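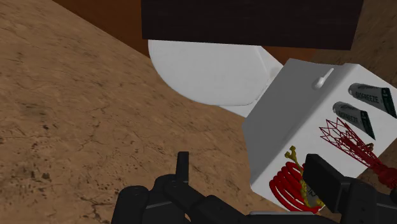
Recovering from a Stalled Grasp in Simulation

Use this procedure when the gripper stops during a pick and the controller reports a contact fault. It applies to the Serker bathroom scene, in which small items are placed against and on top of a white box near the toilet.

Before you begin

Save the run log. The Trakon viewer keeps only the last 4,000 simulation steps, and older entries are overwritten when the run resumes.

Step 1. Pause the run

Select Pause. Do not select Reset - this clears the contact record.

Step 2. Check the fingers

Open the wrist view and find both fingertips. If one finger is against the box and the other is over open floor, the grasp target was set incorrectly. Fault 54 is logged in this case.

Step 3. Check the contact list

Look for overlap between a finger pad and thin objects, such as wire mesh or coils. Fault 118 means that two collision shapes have locked together.

Step 4. Back off

Open the gripper fully, then retract along the approach path at speed setting 2. Do not move sideways while a pad is in contact.

Step 5. Replan and report

Set a new target and run the pick again. If the fault returns, send the saved log to Marisol Cabrera, Simulation Safety. Do not transfer the motion to hardware until she has cleared the report.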